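4.3 손목 카메라 지연 보정과 두 팔 사이의 간섭 처리

앞 절에서 Zatow 플래너의 구조를 설명했으니, 이제 내가 가장 오래 붙잡고 있던 부분으로 넘어가겠다. 바로 시간 문제다. 처음에는 인식 모델이 약해서 파지가 빗나간다고 굳게 믿었다. 그래서 Yen 데이터로 분할 네트워크를 두 번이나 다시 학습시켰는데, 마스크는 눈에 띄게 깨끗해졌지만 손끝은 여전히 물체 옆을 스치고 지나갔다. 로그를 한 줄씩 맞춰 보고 나서야 원인을 찾았다. 영상의 시각 표시가 센서에서 찍힌 시각이 아니라 드라이버가 버퍼를 넘겨준 시각이었던 것이다. (이걸 찾는 데 일요일 하루를 통째로 썼다. 부끄럽지만 적어 둔다.)

두 시각의 차이는 평소 14 ms 정도로 얌전하다가 버스가 붐비면 최대 40 ms까지 벌어졌다. 카메라가 고정되어 있으면 이 정도는 그냥 넘어가도 된다. 그런데 손목에 달린 카메라는 팔과 함께 움직이기 때문에, 지연이 그대로 외부 파라미터 오차처럼 나타난다. 팔이 천천히 갈 때는 맞고 빨리 갈 때는 틀리니 캘리브레이션을 아무리 다시 해도 잡힐 리가 없다. 나는 캘리브레이션 판을 꺼내 놓고 같은 절차를 꽤 여러 번 반복했는데, 지금 생각하면 매번 다른 답이 나온다는 사실 자체가 힌트였다.

해결책은 단순하다. Billavik 미들웨어에 관절 상태 링 버퍼를 하나 두고, 영상이 도착하면 추정한 촬영 시각으로 거슬러 올라가 그때의 손목 자세를 보간한다. 보간은 위치에 3차 스플라인, 회전에 구면 선형 보간을 썼다. 더 멋진 방법도 시도해 봤지만(연속 시간 궤적 추정도 붙여 봤다!) 우리 속도 범위에서는 차이가 측정 잡음에 묻혔고, 코드만 길어졌다. 촬영 시각 추정은 관절 속도와 광학 흐름의 상호 상관으로 하고, 창 길이는 25개 프레임으로 고정했다. 창을 더 짧게 잡으면 팔이 멈춰 있는 구간에서 추정값이 제멋대로 튀고, 길게 잡으면 부하가 바뀔 때 따라가지 못한다. 팔이 거의 정지해 있을 때는 상관값에 정보가 없으므로 갱신을 멈추고 직전 값을 유지하도록 했다. 이 조건문 하나가 체감상 제일 큰 개선이었다.

두 번째 문제는 가림이다. 손목 시점에서는 자기 그리퍼가 화면 아래쪽을 늘 차지하고, 양팔 작업에서는 반대쪽 팔까지 시야에 들어온다. 초기 버전의 Zatow는 두 가지를 똑같이 장애물로 취급했다. 그러다 보니 반대쪽 팔이 가까이 올 때마다 점유 격자에 검은 덩어리가 생기고, 팔이 빠져나간 뒤에도 그 자리가 한동안 막힌 것으로 남았다. 플래너는 아무것도 없는 공간을 열심히 돌아가고 있었고, 나는 옆에서 왜 저렇게 돌아가나 고개만 갸웃거렸다.

그래서 점유 갱신을 세 층으로 나누었다. 자기 그리퍼는 기구학 모델로 렌더링한 마스크로 지우고, 그 화소는 '비어 있음'이 아니라 '관측 안 됨'으로 기록한다. 반대쪽 팔은 관절값을 알고 있으니 격자에 넣지 않고 매 주기 캡슐 모델로 따로 충돌 검사를 한다. 나머지 화소만 정적인 환경으로 누적한다. 이렇게 해 두면 그리퍼에 일부 가려진 물체도 이전 시점의 관측을 잃지 않는다. 마스크는 경계에서 7화소를 바깥으로 넓혔다. 보정 후에도 남는 시각 오차를 이 여유가 흡수해 준다. 다만 케이블은 여전히 골칫거리다. 모델에 없고 얇고 흔들려서, 깊이 값이 나오다 말다 한다.

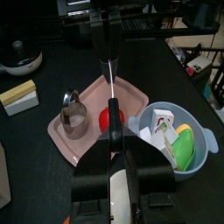
그림 6. 손목 시점에서 본 양팔 작업 공간. 분홍색 트레이 위의 빨간 파프리카가 아래쪽 그리퍼에 일부 가려져 있고, 위쪽에서 다른 팔이 내려와 있다.

케이블에 대해서는 결국 두 가지 처리를 타협해서 넣었다. 우선 짧은 시간 동안만 나타나는 얇은 연결 성분은 정적 층에 올리지 않고 대기열에 둔다. 그리고 대기열에 있는 성분이 계획된 경로와 겹치면 경로를 바꾸는 대신 속도를 낮춘다. 우아한 방법은 아니다. 진짜 얇은 장애물이 작업 공간에 있으면 반응이 늦어질 수 있고, 이 점은 6절의 한계에서 다시 이야기하겠다.

반사도 짚고 넘어가야 한다. 스테인리스 계량컵 같은 물체는 주변 색을 그대로 비추기 때문에, 색 기반 특징을 쓰면 컵의 일부가 트레이로 분류되기 쉽다. Gustberg 인식 모듈에서는 색 대신 윤곽의 시점 간 일관성에 가중치를 더 주었다. 시점 간 일관성을 계산하려면 각 영상의 손목 자세가 정확해야 하니, 결국 이야기는 앞의 시간 보정으로 돌아온다. 보정을 끄고 이 가중치만 켜면 결과가 오히려 나빠지므로, 재현하려는 분은 두 옵션을 반드시 함께 켜 주었으면 한다. 설정 파일에서도 이제는 하나의 스위치로 묶어 두었다.

마지막으로 실행 주기에 관한 메모. 시간 보정과 마스크 렌더링은 인식 스레드에서, 캡슐 충돌 검사는 제어 스레드에서 돈다. 처음에는 전부 한 스레드에 넣었다가 렌더링이 밀릴 때마다 팔이 움찔거려서 분리했다. 두 스레드 사이에는 잠금 없이 최신 스냅샷만 넘기고, 스냅샷이 오래되면 제어 쪽에서 알아서 감속한다. 감속 기준과 나머지 매개변수는 부록 B의 표에 정리했다.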